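Talk notes: A place for every part
Slot 4, straight after the coffee break

Good morning! Quick hands up – who has lost a part on their own bench this month? (Wait for it. Put mine up too.)

I love mounting boards and I want you to leave loving them as well. At Todness we kept everything in trays for years, and the trays were a lovely idea until somebody knocked one. Then Oriana Cisternas printed our first upright board over a weekend and I've been hooked ever since!

Main point, say it slowly: stand the board up. Give each thing its own shape to go home to. Square sockets across the top, shallow slots lower down, a pair of brackets for anything long and thin, like the blue circuit board. Then fasten the lot in front of slatted aluminium rails.

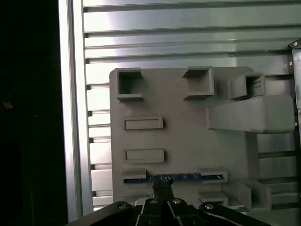 Bautista Bustos wrote to me after the March run-through that plain grey is hard to read when you're tired, and that he'd paint a bright rim round every slot. Fair point, and I've tried it on one board – it does help, though the paint chips.

Now the printing. Ours takes roughly 20 hours, so start it before you go home. Leave a little slack in the sockets. My first set was so tight that I had to file all of them, and I was finding grey dust in my tea for days.

Pass the Rondell sample round here. Let people poke it!

Questions, then lunch at 12.30.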